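Setting up a simulated arm demo for an open day

4 min read

A simulated arm is easier to show to visitors than a real one. It needs no fence, and a failed grasp costs a reset. The steps below are the ones we used at the Grestinville open day in June 2025, on one desktop machine with a second screen facing the visitors.

1. Load the scene and fix the seed. We used 116. With a fixed seed, objects start in the same poses after every reset, and the person talking can learn the layout.

2. Set the physics rate to 1000 Hz and the control rate to 200 Hz. Lower physics rates made small round objects creep across the table.

3. Open the Rorel panel and bind reset to one key. Tape over the keys next to it.

4. Check the port. Prultari listens on 1007 by default. If the log viewer is already running, it will hold that port and the arm will not respond. Close the viewer and restart Prultari.

5. Run the arm to its home pose, then lower the gripper over the far side of the table. Stop there before letting anyone in. Visitors understand the task faster if the gripper is already near something small.

6. Choose the view. A camera low over the front of the table shows the base and the gripper together. Check that the arm does not hide the target.
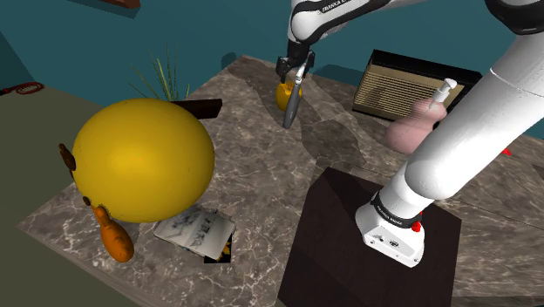
Simulated Franka Emika arm, with the gripper close to the small yellow target at the back of the table.

7. Give each visitor one attempt, then reset. Alby Cosgrove ran the keyboard and kept the speed limit at half. Full speed is harder to follow on a large screen.

8. Save the Kahraman log before shutting down. It is overwritten at the next launch.

Related
Changing the gripper model in Rorel
Prultari: ports and start-up order
Reading a Kahraman log
Notes from the January demonstration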